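Window condensation: results of the winter readings
Rornholm Residents' Newsletter, July

The humidity readings from the last heating season have now been sorted and checked. Of the 310 apartments in the complex, 107 returned a usable log sheet. Sheets with no outdoor temperature column filled in were left out, as indoor humidity means little without it.

Relative humidity is a ratio. It compares the water vapor in the air with the most that air could hold at the same temperature. When room air touches a colder surface it cools, and its relative humidity rises even though no water has been added. At the dew point, water starts to collect on the surface. In most apartments the first place this happens is the lower edge of the window glass, followed by the outside corners of the room.

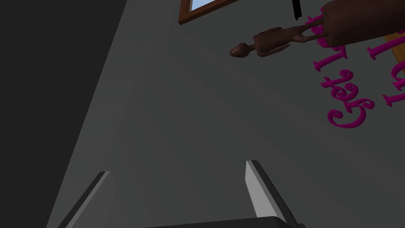
Window with a reddish-brown wooden frame, set into a gray wall.

Luzius Aigner plotted the logs by floor and by the direction the main room faces. North-facing rooms on the lowest floor had the most reports of wet glass in the morning. The top floor was second, which we did not expect. Zinhle Tshabalala went through those sheets again and found that most of the top-floor reports came from bedrooms kept closed overnight with the radiator off. The average humidity in these rooms was no higher than elsewhere. The glass was colder, and that was enough.

Furniture placement also showed up in the logs. A wardrobe or sofa pushed flat against an outside wall blocks the warm air that would otherwise pass over it. Riedl, who did the survey of the outside walls, recommends a gap of 2 inches behind large pieces. Tables and open shelving can stay where they are. Inside walls need no gap.

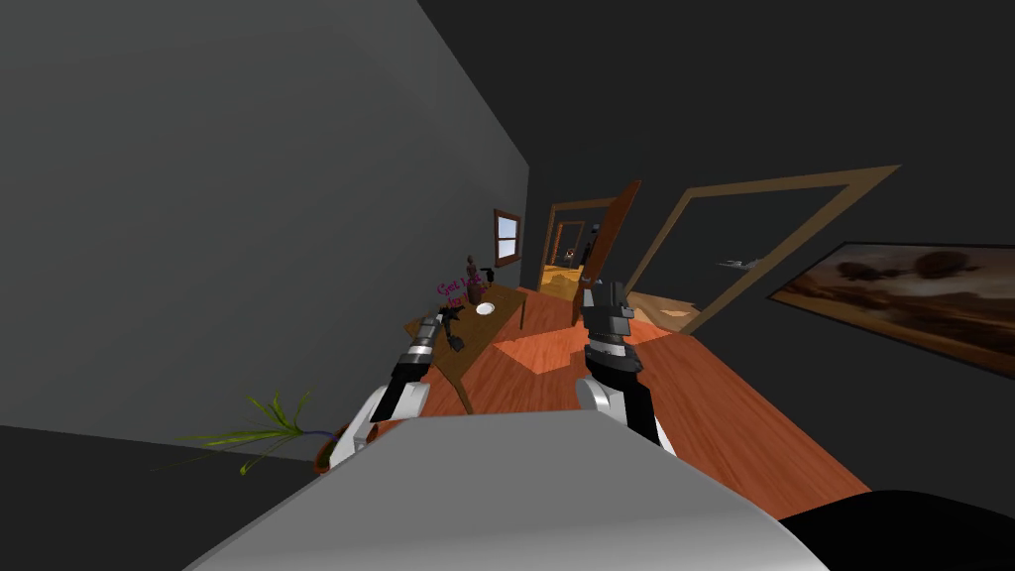 Gray wall and a wooden table.

Ventilation habits were recorded in the last column. The sheets fall into two groups: windows opened wide for a short time, and windows left tilted for most of the day. Tilted windows gave lower humidity in the afternoon but colder wall surfaces by evening, so the dew point was reached sooner after dinner, when cooking adds moisture. Opening wide exchanges the air before the walls have time to cool. 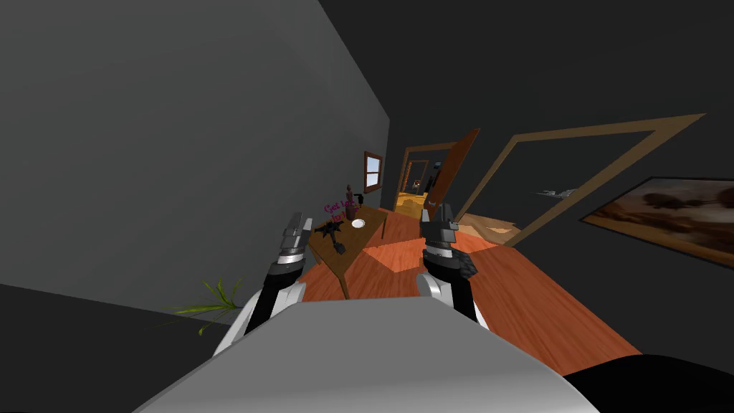 Bathroom fans were checked separately. Chang-ho Bae measured the airflow at the grille in the east stairwell units and found 2 fans running well below their rated flow. Both had clogged filters. The filter slides out from the left once the cover is unclipped, and can be washed in warm water with dish soap. Let it dry fully before it goes back in.

Wood floors react to the same conditions, only more slowly. Boards shrink across their width in dry winter air and swell again in summer. Small gaps that open in January and close by now are normal and should not be filled. Filler put in during winter is squeezed out or pushes against the neighboring boards.

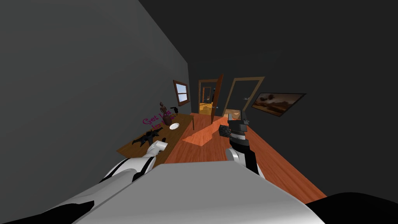
Orange-toned wooden plank floor.

Log sheets for the coming season will use the new Trastau form, with separate columns for bedroom and living room. Readings should be taken at the same hour each day, away from the radiator and out of direct sun. Place the meter at chest height and wait until the display stops changing. Meters can be borrowed from Notburga Aebischer, who also has the full table of results for anyone who wants to look up a particular stairwell.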